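2025-09-26, kitchen corner, Nadgate building

Microwave day. I have put this off since June, and the microwave has kept its own record of the delay on the ceiling of the cavity, where I suspect most of us have never looked. I looked. I am writing it down so that the next person has somewhere to start other than the internet, which wants me to use baking soda for everything including grief.

Starting condition, from memory of this morning: tomato on the left wall, something beige on the back wall that Zahira thinks is oatmeal and I think is older than Zahira's contract. Turntable sticky but basically honest. The roller ring underneath was holding a lentil in each of its low spots. Smell with the door closed: none. Smell with the door open: fish, then popcorn, then a pause, then fish.

Method A was a bowl of water with vinegar in it. 400 ml of water, a good glug of white vinegar, wooden spoon standing in the bowl so it wouldn't boil over all at once. Retno asked what the spoon was for and I told her, and she said her mother uses a toothpick, and we had a short discussion of scale. 7 minutes at 800 W, then left it shut to steam while I answered two emails, one of which could have gone on steaming as well.

Result: good on the walls, useless on the ceiling. The beige stuff softened to the point where it could be pushed around, so for a while I had the same amount of beige over a larger area. The tomato came off in one wipe. I want that noted, as it's the only thing today that behaved the way the internet said it would.

Method B, for the ceiling: cloth wrung out in hot water with dish soap, held flat against the top and left there. It doesn't stay there by itself. I held it for 3 minutes by the wall clock with my arm bent in a direction arms are not sold for. Then wipe toward the door, rinse, repeat. Four rounds. By the third round the rinse water was clear enough that I stopped changing it, and on the fourth I was sorry about that.

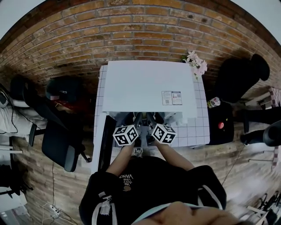 The back corners are the real job. A folded cloth rides over them and leaves a neat little triangle of old dinner in each one. Sekar's suggestion was a cotton swab, which works but makes you feel you're preparing the thing for surgery. My suggestion was an old toothbrush, which also works and flicks vinegar in your eye. I went with the swab for the last bit and didn't mention it to Sekar, who will now read it in this notebook.

Do not scrape the side panel on the inside wall (the flat pale one that looks like cardboard). It looks like a dirt shield you can pop off and wash. It is the waveguide cover, it is not meant to be washed, and the person who did wash one at the old Lundbridge office is writing this entry. Damp cloth, light hand, dry it, leave it alone. If it's ever burned through, we stop using the oven and order a new cover.

Turntable and ring went in the sink. Ring needs to be turned over – the wheels collect grease on the underside, and that grease is what made the grinding noise Yanti has been calling "the motor going." The motor is fine. I let it run empty-handed, so to speak, with a mug of water on the plate, and it went around without comment.

Door seal: wiped, no cracks that I could find. There was a crumb line along the bottom edge that I had taken for part of the design.

Outside took no time. Top is smooth and comes up with the same cloth. The sticker on top I went around, as it has the small print on it and I'd like somebody to be able to read the small print one day. Please also stop putting wet mugs on it.

Products, for whoever restocks: the white vinegar is nearly out. The Saragih lemon spray under the sink does nothing that I could detect except make the fish smell like fish with lemon, arguably a step up in dining but not what I was after. I've moved it to the back. If it returns to the front I'll know we have a difference of opinion.

Things tried and not recommended:
Paper towel on the ceiling. It shreds and leaves you with a second problem stuck to the first.
Steaming a second time straight after the first. No further effect, and the bowl was hot enough that I put it down on the Bollevholm catalog, which now has a ring through the shelving section.
Asking who did the tomato.

Open question: whether to leave the door ajar overnight. Wulan says yes, to air it. Retno says no, the light stays on. They're both right, so I left it ajar for the length of lunch and then shut it. At 2:00 it smelled of vinegar, and at 4:00 of slightly less vinegar. Zahira heated rice in it at 4:10 without a cover. I was standing right there.

To do: get a splatter cover, the plain kind with the vents, big enough for a dinner plate. Two would be better, given that the last one left the building with somebody's curry and has not written. Yanti is passing the hardware store on Monday and has been asked. Swabs too, and a decent cloth – this one has retired to the floor.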